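Snack box checklist, shared rooms
Galtolo House, second floor
Filled in by Babita Jaiswal, Saturday

To be done before a box is closed and put on the shelf. Mark OK, NO or N/A and write a comment if it is not OK.

1. Packets laid out on a clean cloth or blanket, not on the floor. OK
2. Open flame, candles, heaters near the bed. N/A

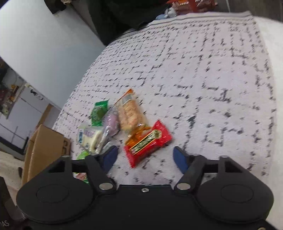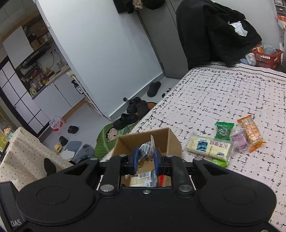 Csaba Kozma asked whether bread and pastry need to go in a separate box, as his got flattened under the bars last time. They can share a box if they go in last and nothing is put on top of them. Item 6 has been changed to say so.

3. Every packet sealed, crimped ends not split. OK
Comment: check the seams by pressing lightly. Anything that leaks air goes in the "eat now" pile.

4. Date readable on each packet. NO
Comment: 2 packets with the date rubbed off. Taken out, owner told.

5. Allergens. Nut products bagged separately and the bag labeled. OK

6. Heavy and flat items at the bottom, bread and pastry on top. OK

7. Box dry inside, bottom taped, flaps fold down without forcing. OK
Comment: bottom tape was lifting at one corner. Retaped.

8. Weight under limit. OK
Comment: limit is 48 ounces for the upper shelf. Heavier boxes stay on the lower one.

9. Walkway from bed to door clear, shoes out of the way. NO
Comment: spoke to Reinaldo Guerra about it. Look again in the evening.

10. No opened food left in bedding or in coat pockets. OK

11. Name and room on the box, on the side that faces out. NO
Comment: marker was dry. New one is in the Skurkik drawer by the stairs.

Items 4, 9 and 11 to be rechecked before the box goes up.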